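Prestoda: What Home Cooks Call Their Vegetables

A small table of ingredient names from community cookbooks, with the arguments left in.
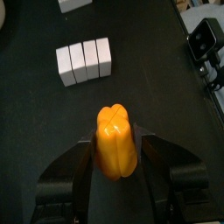

Ichikawa
Maintainer, transcriber, and owner of the cookbooks

Version 2, last changed 5/9/18

What this is

Prestoda is a set of 781 recipes typed out from four spiral-bound community cookbooks, all of them put together in and near the town of Skeron. Every vegetable in every recipe has been copied down exactly as printed and then matched to a plain name. There are 107 plain names. I had hoped for fewer.

The point of the thing is the gap between what a recipe says and what the cook is supposed to buy. "One pepper, chopped" can mean a bell pepper, a hot pepper, or (in one memorable soup) a spoonful of ground black pepper that somebody thought could be chopped. If you are building a shopping list tool, a recipe search, or a grudge against the phrase "the usual greens," you may find it useful.

What's in the folder

recipes.csv
One row per recipe. Title, book, page, section, and the ingredient list as a single lump of text. Section names are the books' own, so gelatin with shredded carrot is filed under Salads. I don't set policy.

names.csv
One row per vegetable mention. This is the file most people want.

ukano.py
The script that splits ingredient lines and makes a first guess at the plain name. It is right often enough to be dangerous. Every guess was checked by hand afterward, and the hand was mine.

Columns in names.csv

recipe_id: matches recipes.csv.
as_printed: the words in the book, typos and all. "Brocolli" stays brocolli.
plain_name: my decision.
form: fresh, canned, frozen, dried, pickled, or unstated. Unstated wins by a mile.
amount: as printed. Includes "some," "plenty," "a nice one," and "enough."
sure: yes or no. No means I made a choice and would not defend it in court.
note: free text. The notes got longer as the winter went on.

A few rows, so you know what you're in for

as_printed: green mango pepper
plain_name: bell pepper
sure: yes
note: "Mango" was an ordinary word for a bell pepper in parts of the Midwest. No fruit was involved. The first version of the script disagreed and produced a very tropical meatloaf.

as_printed: sweet pepper, any color but green
plain_name: bell pepper
sure: yes
note: Strong feelings, unsigned.

as_printed: yams, drained
plain_name: sweet potato
sure: yes
note: Canned. See the section on yams if you must.

as_printed: 1 onion, the good kind
plain_name: onion
sure: yes
note: We are never told which kind.

as_printed: squash
plain_name: squash, unspecified
sure: no
note: Baked for an hour with brown sugar, so probably a winter squash. The same book has "squash" in a skillet with butter for five minutes, so probably not that one.

How names were picked

The plain name is the word on the sign at a regular American grocery store. I used a Prestoda-wide list, fixed before the second pass, so that nothing drifted between books. Where a cook would get a noticeably different dish from a different type, the types are split. Scallions and onions are separate. Red and yellow onions are not, and I have had mail about it.

Peppers took the longest. All bell peppers share a single plain name no matter the color, and the color goes in the note when the book gives one. Green is cheaper and more bitter, and red, orange, and yellow are sweeter, so there's a fair case for splitting them. I made that case to myself, started doing it, and found that most recipes don't say. A column that is nearly all blanks is not a column I want to look after. Pimientos from a jar do get their own name. So does "chili," except when it is the name of the dish, which the script did not know at first and now does.

Mushrooms, tomatoes, and corn are in. Please do not write to me about fruit. Beans are in when they are green and out when they are dry, for the simple reason that I was tired. Potatoes are in. Ketchup is out, in spite of its frequency.

On yams

In the cookbooks, a yam is a sweet potato every time. I checked all of them. If you have come here with a real yam, I admire it, and it has no row.

Known problems

One of the books was water-damaged before I got it. Where a word can't be read, as_printed holds a question mark and plain_name is blank.

Recipes repeat. The same broccoli casserole turns up in all four books under different titles, submitted by different households, each of whom presumably believes it came down through the family. I left every copy in. If you train anything on this without removing duplicates, it will come to believe that broccoli occurs only beneath cheese.

The books cover one small area. They say nothing about how people cook in the rest of the country, and not a great deal about how people in Skeron cook on a weeknight. These are the dishes people wanted their names next to. Nobody submitted toast.

There is no okra. I don't know why. I looked.

Privacy

The books print each contributor's name under the recipe. Those are gone from the files, along with street names and one phone number offered to anybody with questions about piccalilli. A few titles included a relative ("Aunt So-and-so's Relish"); the relative has been cut and the relish kept.

Changes in version 2

Fixed the mango rows.
Merged "string bean," "snap bean," and "green bean." They had been three names since August for no reason I can find written down.
Split cabbage from sauerkraut after a complaint that was correct.
Took out parsley. It was in nearly every recipe and meant nothing in most of them.
Added the sure column. It should have been there from the start, but I was more confident then.

Using it

Take it, change it, put it in your own project. Credit Prestoda somewhere a person might see it. The recipes are there for their wording and haven't been tested, apart from the corn pudding, which wants less sugar and a deeper dish.

If you find a mistake in plain_name, send the recipe_id and what you think it should be. If your message is about red onions, please read the section above first and then send it anyway, I suppose.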